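Lodmont Height-Adjustable Desk and Grikomton Wall Panel: Equipment Review

Nerkbridge Public Library, Office of Facilities and Purchasing
Prepared by Paula Bratu
May 29, 2019

Purpose of this review

The Office of Facilities and Purchasing reviews furniture before it is added to the list from which branch managers may order. This review covers the Lodmont height-adjustable desk and the Grikomton wall panel, a perforated board sold with pegs and hooks. Both were considered for use in staff workrooms, where books are mended, covered, labeled and packed for transfer between branches.

The present workroom tables date from the opening of the main building. They stand at one fixed height. Staff who mend books for a full shift have asked for several years for a surface that can be raised, and the annual staff survey in January placed this request ahead of new chairs and better lighting. The desk was therefore judged mainly on how well it serves a person doing careful handwork while standing. Computer use was a secondary concern, as the workrooms share a single catalog terminal.

Delivery and assembly

The desk arrives in two cartons. The heavier of the two holds the legs and crossbar and should be moved by two people. The top is packed separately with foam at the corners, and the one delivered to us had no damage.

Assembly requires 16 screws of one size and a further set for the control box. The hex key supplied in the carton is adequate but short, and our maintenance staff replaced it with their own after the first leg. The printed instructions are clear up to the point at which the cables are joined. At that stage the drawing shows both connectors from the same side, and it is difficult to tell which cable belongs to which motor. The manufacturer's help line answered the question promptly. A corrected drawing would be preferable.

The feet must be leveled after the desk is in its final position. On the tile floor of the mending room this took longer than the rest of the assembly. Branches with uneven floors should plan for it.

Daily use

The desk rises and lowers smoothly. The motor makes a steady low hum that was acceptable in a workroom, although it would be noticed in a reading area. The control pad stores several heights and recalls them with a single press. Staff who shared the desk across shifts found this the most useful feature, as each could return to a preferred height at once.

At sitting height the desk is very steady. At full height there is some movement from front to back when a person leans on the edge, as one does when pressing down the spine of a repaired volume. The movement did not affect labeling or covering. It did affect fine work with a bone folder, and two of our menders chose to lower the desk by a small amount for that task. Margareta Ene, who supervises the mending room, considers this a reasonable compromise but asks that it be made known to any branch that does a large amount of binding repair.

The top wipes clean with a damp cloth. Dried wheat paste came away without scraping. Synthetic glue was more stubborn and left a dull patch that is visible in raking light. We recommend that a cutting mat or a sheet of silicone paper be kept on the surface wherever glue is used, and that knives never be used directly on the top. White shows every pencil mark and every trace of newsprint ink, although it also makes small items easy to find.

The desk has no drawer. Lodmont sells one as an extra, but it lowers the clearance for the knees and we did not find it worth the cost.

The wall panel

The Grikomton panel was tried as a place for tools that would otherwise collect on the work surface. It is mounted on spacers that hold it clear of the wall, so that hooks can be pushed fully into the openings. Installation in a plaster wall requires anchors, which are not supplied.

The panel holds scissors, rulers, brushes, rolls of book tape and clamps without strain. Heavier items such as a nipping press must be kept on a shelf. The pegs fit tightly when new and may need to be worked from side to side before they seat. Once seated they stay in place when a tool is lifted off, a point on which cheaper boards often fail. The wire hooks are less satisfactory. They tip upward if a tool is removed quickly, and a small number were found on the floor each week.

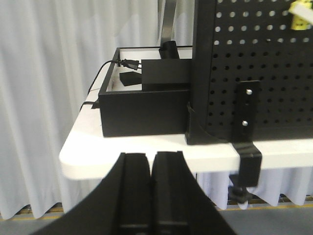
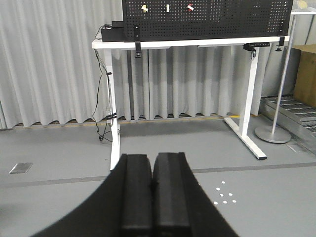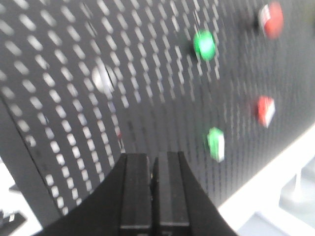 White work surface, first and second views; perforated board with green and red pegs, third view.

The use of colored pegs was helpful in a shared room. A workroom may assign one color to tools that stay in the room and another to tools that may be borrowed by the circulation desk. The scheme must be posted in writing, as new staff will not guess it. We suggest that each branch settle on a single scheme and keep to it.

Dark panels hide scuffs well but make black-handled tools harder to see. A strip of pale tape along each handle is a sufficient remedy.

Cost and value

The desk was quoted to the library at $500, with delivery to the loading dock included. Delivery to an upper floor is charged separately, as is removal of packing material. A branch without an elevator should ask for the full cost in writing before it places an order.

The panel was quoted at $50 with a starter set of pegs and hooks. The starter set is small. Most workrooms will need a second set, and the price per peg is high when they are bought separately. Managers are advised to count the tools they intend to hang before ordering.

For comparison, the office also obtained a quote for a workbench from Nedelcu, a regional supplier that has served the library before. The Nedelcu bench is of fixed height and is considerably heavier. It does not move at all under pressure and would be the better choice for a room in which a press is in constant use. It cannot be shared comfortably by staff of different heights, and it does not answer the request that led to this review.

Replacement of every workroom table in the system would exceed the $2000 that may be spent in a single year without approval by the board. The office therefore proposes that desks be replaced in stages, beginning with the rooms in which mending is done.

Warranty and service

Lodmont covers the frame and motors for a longer period than the top and control pad. The pad is the part most likely to be damaged, as it sits under the front edge where it can be struck by a book truck. Our own pad was struck twice during the trial and continued to work, but the housing is now scratched. Replacement pads can be ordered and fitted without tools.

Grikomton provides no warranty on pegs or hooks. The panel itself is covered against bending under normal loads, although the leaflet does not state what a normal load is. The office has written to the company for a figure and will add the reply to the purchasing file.

Safety and access

The desk stops and reverses when it meets a firm obstacle. It did not always stop when it met a soft one, such as the padded arm of a chair. Chairs and step stools must be moved clear before the desk is lowered. A notice to this effect should be fixed near the control pad.

The range of heights suits staff who work from a wheelchair as well as those who stand. The crossbar is set far enough back that it does not interfere with footrests. The top row of the wall panel was out of reach for seated staff at the height we first chose, and the panel was later moved down. Branches should mount it low from the beginning – the holes left by our first attempt still have to be filled.

Findings

The Lodmont desk is approved for order, with the advice that rooms doing heavy binding repair consider a fixed bench in addition. The Grikomton panel is approved with pegs. The wire hooks are not approved at present and will be looked at again if the design changes.

Branch managers who wish to try the desk before ordering may arrange a visit to the mending room through Margareta Ene. Order forms are available from the Office of Facilities and Purchasing and must be signed by the branch manager before they are returned.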